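Cobot cells going in on kitting, what happens to the kitters?
Shop Floor Talk > Automation and Jobs

benchrat_tony
We run a kitting department, 20 people over two shifts. Bins come down a line, each one gets its parts, a card goes in, bin goes to assembly. Management told us Saturday morning that two-arm cells are coming in from an integrator called Zukwood and the first one will be on the floor in November. They say no layoffs. They also said that when the labelers went in, and three people were gone by spring, so you can guess how that went over.

I've been kitting eleven years. I'm asking people who have been through it. What did the job turn into? Not interested in what the brochure says, I have the brochure.

GolnarBabaei
I was a kitter and now I'm a cell tender at the same plant, so I can tell you how it was for me. We had 14 on my shift and we have 9 now. Nobody was walked out. Two retired, two went to receiving, one quit because she couldn't stand the new schedule.

The work itself changed more than I expected. I used to pick all day and my wrists hurt. Now I watch four cells, clear faults, refill parts and check bins. My wrists are fine and my feet are not, I walk the whole shift. It's also lonelier. The benches used to face each other and we talked. Now everybody has their own row.

Pay went up one grade but only after we asked for it twice. Get that part in writing before the first cell runs.

dk_millwright
Agree with Golnar on the pay grade. Ours "promoted" people to tender with a new title and the same rate. Took a grievance to fix it.

For the rest I think people overstate how much these things replace. They are slow with anything mixed. Same part, same way up, all day, fine. Give it a bin of different stuff lying however it landed and you will be over there every few minutes.

palletjack49
That was true when you last looked at one. The ones we got this year are a lot better at mixed parts. Telling Tony not to worry isn't doing him a favor.

dk_millwright
Didn't say not to worry. I said slow. We timed ours. One arm did 312 picks in a shift on the mixed bins and I've got people who do that before first break.

palletjack49
And next year it'll be double that and it doesn't take a break. You're arguing about today's number and he has to plan for longer than today.

M_Majumder
I'm on the other side of this, I set up and train the cells before they ship to a plant. I work at Olurura, we do mostly small parts packing. I'll try to answer what Tony asked.

Before anything goes to a customer we spend weeks on a bench with practice parts. Usually that's toy blocks, they're cheap and they come in different colors and sizes. The table gets brown paper and a grid of blue tape so we can put the bin and the parts in known spots and then move them over a square and see if the thing still copes. 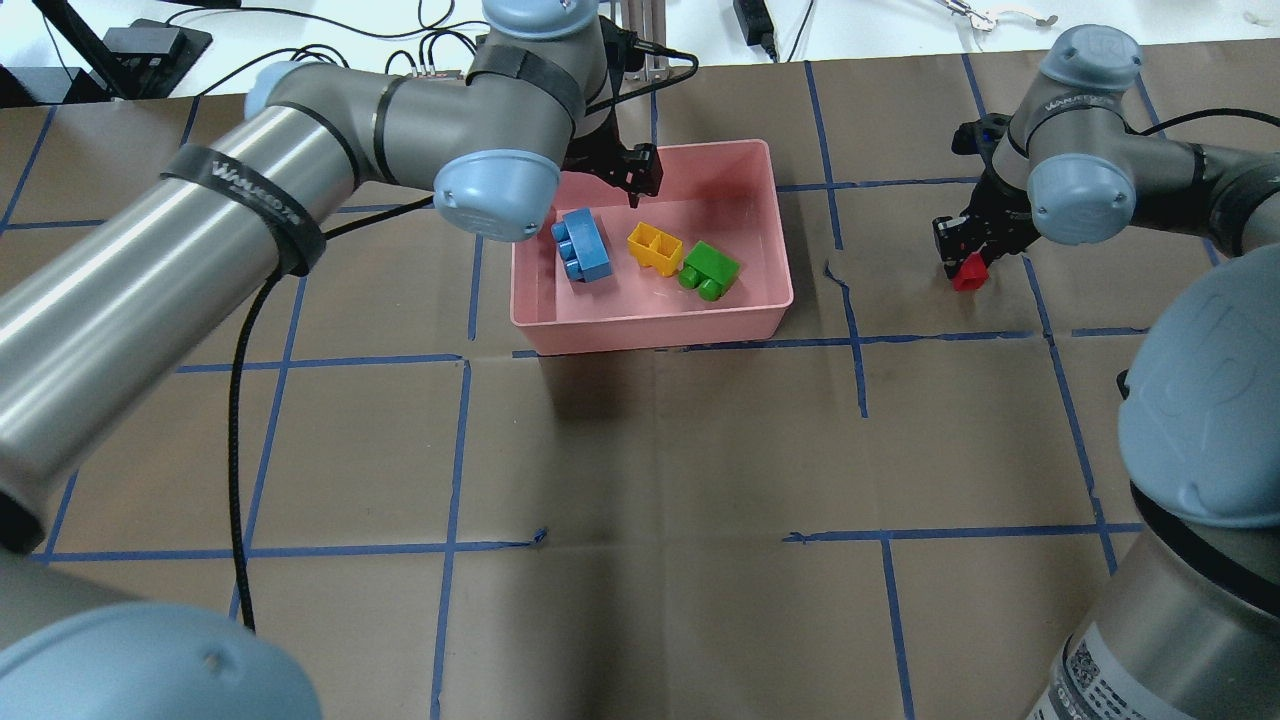
Page last changed: November, 6:40 pm (post edited by M_Majumder, picture added)

One arm has its gripper down in the corner of the pink bin and the other has a red block over the table next to it. Look at how the three in the bin are lying. The yellow one is on its side with the hollow bottom showing and the studs on the blue one face the wall. A person doesn't notice any of that, they just grab it. For us every one of those is a separate case to practice.

So you are both partly right. It is slow on mixed parts, and it does get better, but it gets better because somebody stands there and sorts out the bad cases. In my experience that somebody should be a kitter. The best setup I was part of was at a customer who sent two of their kitters to our shop for nine days. They knew which parts nest together and which ones roll. We would have needed a month to find that out.

benchrat_tony
That's useful, thanks. Did those two keep that kind of work after, or did they go back to the bench?

M_Majumder
One of them did. She writes the part setups for the plant now. The other went back to kitting at his own request, he didn't like screens.

GolnarBabaei
We never got offered anything like that. Our cells showed up already set up and we got half a day of training and a binder. I learned most of it by making mistakes on nights. If you can get your people in the room early, Tony, do it.

escobar_line3
Maintenance here. One thing not mentioned yet is who gets called when it stops. At our place the tenders weren't allowed to reset anything past the first fault screen, so they stood and waited for us, and then got written up for downtime. There were 3406 logged stops the first year and most were a part sitting crooked. It took ten seconds to fix each one and twenty minutes for one of us to walk over.

They finally let the tenders do it and things calmed down. Ask about that before it goes live.

dk_millwright
Same here, word for word.

palletjack49
Fine, but notice what all of this is. You're telling him how to be one of the nine. He's got 20 people.

GolnarBabaei
I know. I don't have a good answer for that. Ours went down by people leaving and I still miss some of them.

M_Majumder
I don't either, and I'm not going to pretend the cells don't get bought to cut hours. Customers say it in the first meeting. A few use it to stop overtime and keep the headcount, but that was decided before we got there.

benchrat_tony
Okay. What I have so far: pay grade for tenders in writing, reset rights for tenders, and ask to send two people to Zukwood before it ships. Our steward is Benetti and he meets with them this week. I'll also ask straight out what the number is for next year, though I doubt we get one.

Will post when I hear something.

escobar_line3
Ask how many cells one tender is supposed to watch, too. Ours started at two and it's five now.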